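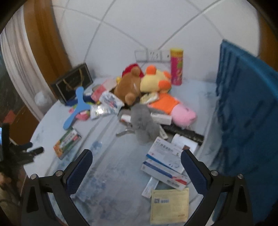

Pink canister with the yellow lid, beside the socket panel.

Section 4: Setting up currency alerts

Read this section before you switch anything on. Flasard will send you an alert for almost any reason you let it, and the default settings let it do so for nearly all of them. The steps below are for the home edition, revised September 2026. The screens in the phone version are laid out differently but the settings have the same names.

A currency alert is a message that a rate has crossed a line you drew. It does not know why the rate moved. It does not know where it is going next. Neither does the person on the forum who says the dollar will be finished by spring.

Before you start

You will need:

- your Flasard login
- the name of the feed you are using (Pedstead or Kruger)
- a written note of the currencies you hold or have to pay bills in
- a rate you would act on, up and down

If you can't fill in the last item, stop and come back when you can. People who skip it tend to set an alert at whatever the rate is today and then get pinged all afternoon.

Choosing a feed

1. Open Settings, then Feeds.
2. Tick one feed only. Pedstead is delayed and free. Kruger is closer to live and costs extra.
3. Press Save and wait for the label to turn from grey to green.
4. Compare the rate on screen with the rate your own bank would give you. Write down the gap.

Note: The feed shows a wholesale mid rate. You will not get that rate. Your bank takes its cut on the way in and may take another on the way out, and the gap you wrote down in step 4 is usually bigger than the move you are being alerted to.

Note: We have run both feeds side by side and can't see why a household would pay for Kruger. If you are sending school fees overseas once a term, the delayed feed will do. The sales page says otherwise. It would.

Setting a threshold alert

1. Go to Alerts and press New.
2. Choose the pair. The first currency is the one being priced, so AUD/USD tells you how many US dollars one Australian dollar buys. Get this the wrong way round and every alert you receive will mean the opposite of what you think.
3. Enter the upper line and the lower line. Use the figures from your note.
4. Set Minimum Move to 2 per cent. The default is far smaller and picks up ordinary daily wobble.
5. Set Quiet Period to 4 hours. After one alert, Flasard will hold its tongue on that pair until the period is up.
6. Leave Momentum Boost unticked.
7. Press Save. The alert appears in the list with a clock symbol until the next feed update, then with a tick.

Caution: Momentum Boost shrinks your Minimum Move whenever the rate has been travelling in one direction. The help text calls this "staying ahead of the trend". What it does in practice is send more messages at the point when you are already nervous, which is a poor time to be making decisions about savings.

News and prediction alerts

Flasard also has a News tab and, inside it, a panel called Signals. Signals scans websites for phrases such as "dollar collapse" and "reserve currency" and turns the tally into a score. It is switched on when you install the program.

We suggest switching it off:

1. Open News, then Signals.
2. Set Score Alerts to Never.
3. Untick Blend With Rate Alerts. If you miss this one, a high score can still trigger your threshold alerts early.
4. Press Apply. Save on its own does not work on this screen.

The score counts how often something is being repeated. One story copied to 300 sites scores the same as 300 separate stories, and the panel makes no attempt to tell them apart. In May it went to its top reading over a rumour of a new trade settlement currency, which had started on a single site and had no source. Anyone who had left Blend switched on got a run of alerts on pairs that had barely shifted.

If you want to keep Signals for interest, fine, but leave Blend off. And try keeping your own tally of what it called and what followed. The maker doesn't publish one, and you may wonder why.

Testing the alert

1. Select your alert and press Send Test.
2. Check that the message arrives by email or on your phone.
3. Check that it names the right pair and the right line.
4. Delete the test entry from the History page or it will be counted in your monthly summary.

If no message comes, look in your junk folder first. Many mail filters treat anything with "URGENT" and a currency in the subject line as a scam, and it is hard to blame them. You can change the subject wording under Alerts, then Message Text. Take out the exclamation mark while you are there.

Limits

The home edition stores 200 alerts in its history and then overwrites the oldest. Export the list before then if you want the record for your tax file. With the settings above you should be nowhere near the limit. If you hit it within a month, your lines are too close together.

Linking to a transfer account

The Dornodside add-on lets an alert start a transfer by itself. We do not cover it in full and do not recommend it. If you use it anyway:

- set a maximum amount per transfer, as the field is blank by default and blank means no maximum
- set Confirm to Always
- read the fee table, and then work out the fee yourself on a real amount - the worked figures in the table leave out the receiving bank's charge

Caution: A transfer that has been sent can't be called back from inside Flasard. The Undo button on the Dornodside screen only clears the form.

When an alert arrives

Check the rate somewhere else before you do anything. Then look at your note. If the rate has crossed a line you set on a calm day, for a reason that still holds, go ahead. If you find yourself wanting to move the line, close the program and look again tomorrow.

To pause all alerts, go to Alerts, then Pause All. They stay paused until you restart them by hand, whatever the reminder banner says.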